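Zokine, two months in

2 Jun 2020

So I have been living inside a simulator since roughly the middle of spring and I finally have something to write about! If you read my last post you know I was whining about grasping policies and how the one I trained fell apart the second I gave it anything that wasn't a little cube. Well, I went and did the boring thing everybody in the forums told me to do, and started collecting demos by hand. Lots of demos.

The setup is called Zokine (I name all my projects off a list my brother and I made up as kids, don't ask). It's a simulated arm with a plain two-finger gripper and a bunch of pieces to reach for: blocks, rods, and my current favorite headache, big flat boards. I drive it with an old game controller, save the whole run, and then the learner gets to chew on it overnight. The script that does the saving is Skarnis, and Skarnis is held together with tape. It crashed on me 7 times in May alone, and once it took an entire evening of good runs with it. I may have yelled.

As of last night I have 1,248 runs that I'm happy with. The goal is 4,000, which sounded totally reasonable when I wrote it on the whiteboard and now sounds like a second job. Each one is short, but you have to reset, nudge the starting pose a bit, pick a new board angle, and go again, and after an hour my thumbs are toast.

The boards are where most of my time goes. With a block you can come in from pretty much any side and get away with it. With a board you want the edge, and you want to be lined up before you close, or the fingers just whack into the big flat face. My early runs were full of me hunting around for the edge, and guess what the learner picked up first? Hunting around! It would wiggle in front of the board like it had lost its keys. I tossed that whole batch and started over with slower, cleaner approaches, fingers wide open the whole way in.

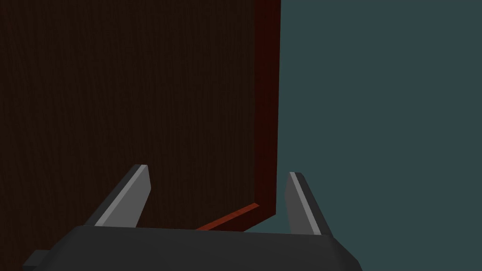 The view from behind the gripper, fingers open, with the corner of a dark wood board between them.

I spent way too long on the wood grain, by the way. My first boards were one flat color, and I was worried the network would get cozy with that and freak out over anything else. Now there's a little folder of textures and Skarnis is supposed to pick one at random for each run. The really dark ones are hard on my eyes late at night, so I've been leaning on the edges to judge where I am. No idea yet if the network does the same. I want to try blanking out parts of the input and see what makes it panic.

The other thing I changed is that I keep some of the misses now. Not the sloppy ones from the early batch, but the ones where I come in crooked, back off, and fix it. Those go in their own folder, named Killgate, and I mix a few into each training set. I started with a tiny share and I'm creeping it up. The version I trained over the weekend backed out of a bad approach by itself twice and I just about fell off my chair.

Next up is thinner boards, and a camera position that moves a little between runs. I also need to fix the texture picker, which I'm pretty sure has been giving me the same brown one over and over. If anybody has a decent way to sort through old runs without replaying every single one, please leave it in the comments, I'm begging you.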